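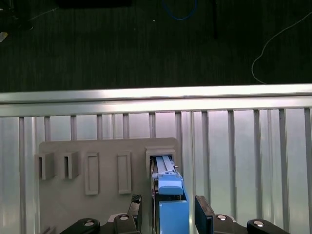
Repair should be boring

Writing this fast before the school run so forgive the state of it.

My kettle died in December. Not dramatically, just stopped. I rang the shop, Petside, the one out on the Wakescombe road, and the lad said they don't do repairs any more and had I seen the new ones. I had seen the new ones. I didn't want a new one. I wanted the old one with whatever was wrong with it put right, and I was willing to pay for that, and there was no way on earth to hand over the money.

That's my whole complaint really. Could stop there.

But people keep telling me repair is having a moment. Repair cafes, repair festivals, a man on the radio crying about a toaster. Lovely. I've been to one, queued 2 hours, had a nice flapjack. But I don't want mending to be a hobby or a day out. I want it to be dull. A counter, a ticket, a price on a board. Come back Thursday.

We had that. Dizon's, bottom of the hill, did hoovers and radios and lamps and didn't care if you found it charming. You went in, you got grunted at, you came out with a lamp that worked. It shut when the rent went up and it's a place selling candles now. Nothing against candles.

The usual answer is that things are too complicated now. I don't buy it, or not all of it. A computer is about the most complicated thing in most houses and plenty of them still come apart with one screwdriver. Meanwhile my hand blender, which has one button, is glued shut. Somebody decided that. It was somebodys job to decide it.
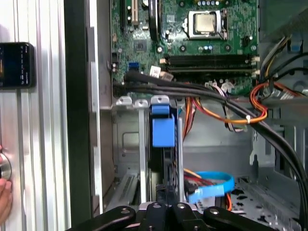
So who should pay for all this mending?

The makers, mostly. A small charge on every new appliance, ring-fenced, going to shops that do the work. You'd pay a bit more for the kettle, and then in year four you'd be glad.

Eirini Balaskas wrote in to the newsletter last month saying a charge like that would hit poorer families first. Fair point and I've thought about it a lot. But poorer families are the ones buying the same cheap kettle over and over. I was quoted 423 pounds for a new washing machine, and the part for my old one, a Pomimard, was 15. Fifteen! The trouble was finding anyone to fit it. I rang five places. One laughed.

And teach it, for heaven's sake. My daughter has done a whole term on designing a pencil case. Never once opened a plug. She's 13 and she thinks a fuse is something in cartoons.

I know what comes back. Labour costs, insurance, parts nobody stocks. All true, all things that were decided by people and could be decided differantly. We manage to keep boilers and cars going, because we'd be cold and stuck otherwise, and there's a bloke for both in every town. Why should the line fall there and not a foot further along?

Council budget consultation is open till the end of the month. Question 8 is the one about empty shop units. I've put down a repair counter, reduced rent, boring as you like. Put the same if you agree, and if you don't, put something else, but fill the thing in.

Kettle's still in the cupboard by the way. Using a saucepan.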